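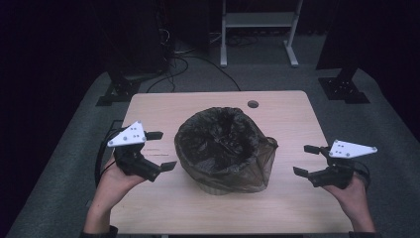

Serkodville Manipulation Users Group – Grippers and End Effectors Help

Comparing finger sets on thin plastic film: slip or bad width reading?

posted by flexure_k, Apr 10, 2026

I am comparing two finger sets on a pair of hand-held grippers and I can't tell whether the difference I measure is in the fingers or in the width reading.

The task is bag handling. A small wastebasket with a black liner sits in the middle of the table, one gripper in each hand, one on each side of the basket. Both grippers take hold of the folded-over liner at the rim, lift, and bring the two sides together. The basket should stay on the table.

Set A is the stock Cirwood fingers, bare plastic. Set B is the Verhoeven fingers with a soft pad bonded to the inner face. Same bodies, same cameras, same Stutmont controller for logging.

With set A the logged width at full close on film sits at 2 mm and stays there. With set B it wanders during the lift, always toward open, and then comes back. I first read this as slip. But the bag does not come out of the fingers any more often with B than with A. If anything A drops it more.

Things I have already ruled out:
Loose finger screws (checked, torqued, checked again after the session).
Cable pull on the back of the gripper. Rerouted, no change.
Left and right differences. I swapped the finger sets between hands and the wandering followed the set.

What I want to know is whether the width signal is usable as a slip indicator on film at all, and if it isn't, what people compare instead. I would like to avoid adding a force sensor, as it changes the weight at the front of the gripper and then I am comparing something else.

halfstep_nine

Width is not a slip indicator on film. The film is thinner than the noise on most of these readings, so the signal says "closed" whether the bag is there or not. On set A you are measuring finger on finger with a layer of bag that contributes nothing you can resolve.

On set B you are measuring pad compression. When you lift, your grip on the handle relaxes slightly, the pads recover, and the width goes up. When you squeeze again it goes down. That is your wander. It also explains why it follows the fingers and not the hand.

To check it, close set B on nothing, hold it, and make the same lifting motion in the air. If the trace looks the same, the bag has no part in it. Do it with both hands, as people do not squeeze equally.

For the comparison I would drop width as a metric and score from the gripper camera. Pick a crease in the liner close to the fingertips at the moment of closing and see whether it is still in the same place relative to the fingertip at the top of the lift. Crude, but it measures the thing you care about. Black film under overhead light gives hard highlights that move when the bag moves, so follow a crease or an edge and leave the bright spots alone. Fix the exposure before you start. Auto exposure will shift when the bag fills the view and you will lose the dark folds.

Report these separately for each set:
Missed on closing (never had the film).
Had it, lost it during the lift.
Had it, but the basket came up too.

The last one matters with padded fingers. They tend to grip the rim together with the film, and a plain success count hides that.

bushing_wear

Just use the padded ones, everybody does.

Also check the pivots. Slop in the linkage looks the same as what you describe.

torque_ledger

Partly agree with the above. Linkage play is worth measuring, but it would show up with both finger sets if the bodies are the same, and the original post says it follows the set. Push the closed fingers sideways and read the width. If it moves with set A fitted, you have play. If it doesn't, stop looking there.

I ran a similar comparison last September, Cirwood against Verhoeven, 17 lifts per set, and that was too few. The misses on closing depended mostly on how the liner had been folded over the rim, and I had not controlled for it. Fold it the same way each time, or refold at random and do a lot more. Changing fingers every 4 lifts also helped, so that neither set got all the fresh liners. A liner that has been pinched repeatedly is easier to pick up than a new one – the wrinkles stand off the wall of the basket.

The pads wear as well. Mine were visibly glazed after 2,000 closes and the results before and after should not be pooled. Log the close count along with the finger set. The Stutmont logger has a free text field for each session and I put it there.

One disagreement with the first answer: I would keep recording width even if you don't score on it. It is good for marking the start of each grasp, and that saves time when you go through the video. 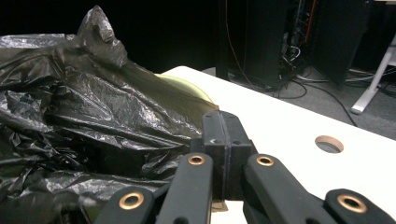 Do I have to zero the width again after changing from one finger set to the other?

Zero it after every change, with the new fingers fully closed and nothing between them. Padded fingers should be closed with the same light squeeze each time, otherwise the zero moves with the pad.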